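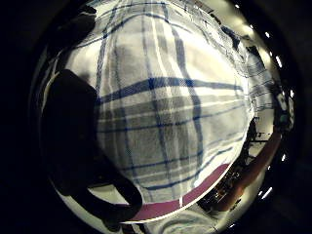 Issue 55

Cloth Handling With a Hand-Held Gripper: Rules for the Bench
Written by Riku Hoshino. Last changed June 15, 2019.

These are the rules we follow at Girkari when we record cloth tasks. Please read them before your first turn with the tool. English is my second language, so if a rule is not clear, write to me and I will write it again.

Before you start

Check that both fingers close evenly and that the lens is clean. Tie the cables along your forearm with soft straps. Leave enough slack to bend the elbow fully, but no loop that can catch on a corner of the table.

Use one cloth for one task. A checked or striped cloth is preferred, for the lines show later how the fabric was bent.

During the task

1. Approach the cloth from the side and slowly.
2. Close the fingers on the edge, never on the middle of a fold.
3. Wait one breath before lifting.
4. If the cloth slips, do not catch it with the free hand. Let it fall, say "slip" aloud, and begin again.
5. Keep your face and the faces of other people out of the view.

A session has at most 55 attempts. After this the wrist becomes tired and the movements are no longer careful. Rest before you take the tool again. 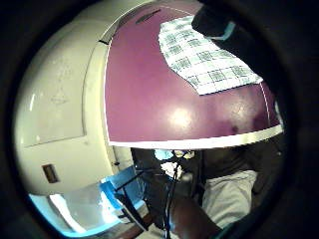 Tavion Strickland wrote to us that rule 4 is too strict, and that at Mulgate they let the free hand help as long as the attempt is marked. In his opinion a slip that is thrown away teaches less than a slip that is corrected.

I agree with the second part. We do not throw slips away. They stay in the set with their own mark, and of our 2,836 attempts each one can be found again by this mark. But the free hand stays down in our rules until July, when we will compare both ways.

After the task

Write the attempt number, your initials and the name of the cloth on the sheet. Open the fingers, switch off the tool, and put it back with the lens facing up.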